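Galeria — Garra manual Trolitz em uso

Passamos boa parte de maio com a garra manual da Trolitz e ficamos com vontade de mostrar como ela se sai em tarefas de casa, daquelas miúdas e meio chatas que um braço robótico ainda vai ter de aprender um dia. Quem acompanha a página sabe que já tínhamos testado a versão da Stikex no ano passado, e gostamos bastante. Mas esta aqui... que diferença na mão! O gatilho é macio do começo ao fim do curso, a abertura responde na hora e dá para trabalhar uma manhã inteira sem o pulso reclamar.

O kit que recebemos da Montecinos, que distribui a Trolitz por aqui, vem com duas garras, 16 almofadas de reposição, cabos e uma maleta com espuma recortada (bem feita, diga-se). A montagem levou 40 minutos, contando a atualização do firmware e uma pausa para o café. Depois foi só abrir o Indby no notebook e começar a gravar. Ao fim do teste tínhamos 1.658 episódios salvos, e apenas 8 precisaram ser descartados por falha de sincronismo entre os dois lados. Na Stikex, a gente perdia mais do que isso em um único sábado!

O que mais nos conquistou foi a precisão com objetos pequenos. Roupa dobrada e potes de cozinha qualquer garra decente pega, mas peça fina, torta, com elástico pendurado, é outra conversa — e é aí que as almofadas estriadas fazem valer o preço. Os parafusos de ajuste ficam meio escondidos e a maleta podia ter rodinhas. De resto, só alegria.
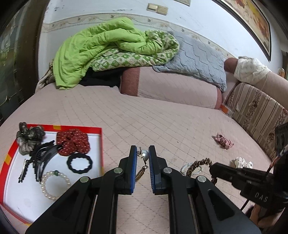

Dá para usar só uma das garras do kit?

Cada garra é reconhecida separadamente pelo Indby, então basta conectar a que você quer usar e escolher o modo de uma mão antes de iniciar a gravação. O modo de duas mãos só aparece quando ambas estão ligadas e calibradas.

Enfeite de cabelo com uma pérola brilhante entre as almofadas azuis, e a segunda garra à direita segurando um elástico espiralado marrom e preto. Adoramos esse tipo de tarefa!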